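How Does a Computer Remember?

A computer has two main kinds of memory. One is quick and short-term. The other is slower and keeps things for years.

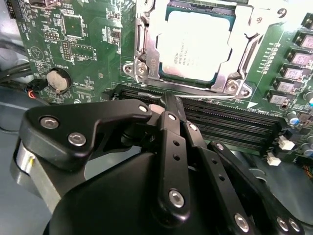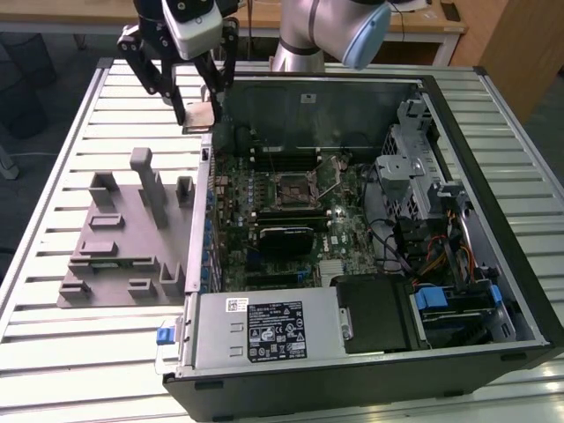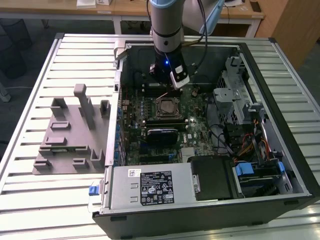
Inside a desktop computer.

Short-term memory is called RAM. It holds whatever the computer is working on now. When the power goes off, RAM is cleared – this is why you save your homework.

Long-term memory is called storage. It keeps files in folders, much like a filing cabinet.

All memory is made of bits. A bit is either 0 or 1. Eight bits make one byte, and one byte can hold one letter. A story of 900 letters, with no spaces, needs 900 bytes. A colour photo needs far more.

Try it: write your name and count the letters. Multiply by eight. The answer is the number of bits.

Written by Karim Abou Jaoude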